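Home Journal Current issue Archive Submit Contact

3. Floors, walking and reported noise

3.1 Households and buildings

The survey covered flats in the Asham estate, where the floors between dwellings are timber joists with a board finish on top. Forms went to 2744 addresses and 400 came back complete. Two of us (Lie and Paracha) coded the written answers separately and then compared the codes. Where we disagreed, the answer was read again together and a single code was agreed.

Most of the buildings went up in one phase and share the same joist spacing, so the main difference between flats is what has been laid on the joists since. Tenants have been allowed to replace carpet with bare boards for many years. The estate office kept a list of these changes, but only for flats where permission had been asked for in writing. We used the list as a check on the survey answers and did not treat it as complete.

3.2 Floor finish

Respondents were asked to choose one of four finishes for the main room: fitted carpet, loose rugs over boards, bare boards, or other. Bare boards were the most common choice among those who had moved in within the last five years. Longer-standing tenants more often kept carpet. The pattern in which boards are laid was recorded as straight, staggered or other (Figure 4 shows a staggered layout in dark brown wood). It made no difference to the noise reported by the flat below, and we left it out of the later tables.

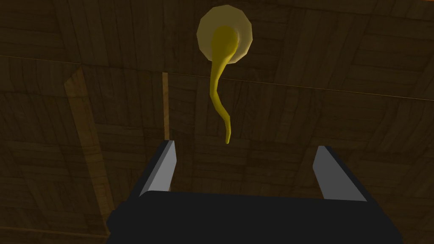

Figure 4. Rectangular planks in a staggered pattern, dark brown finish.

Does taking up the carpet make a flat noisier for the people underneath? In our answers it did, and the effect was strongest for footsteps in the evening and weakest for voices and television, which residents below bare boards mentioned no more often than residents below carpet.

Footsteps were named in 76 of the written complaints. The next most frequent sources were chairs being moved and objects being dropped. Several people wrote that they could tell which room the neighbour was in. A smaller group said the sound had bothered them at first and that they had stopped noticing it after a few months. We coded these as past complaints and kept them apart from current ones.

Söderlund reports a similar order of complaints for post-war blocks with concrete floors, although the sounds there were described as dull where our respondents wrote of creaks and knocks. The Curneo study found fewer complaints overall, but its questionnaire asked only about the previous week. Ours asked about the previous year, and it was sent out in August, when windows were open and outside noise was higher. Both points limit how far the figures can be compared.

3.3 Underlay

Half of those with bare boards did not know whether there was an underlay beneath them. We therefore did not use the underlay question in the main analysis. The flats with a known underlay are described separately in Section 4, together with the sound measurements taken at the Stalier block.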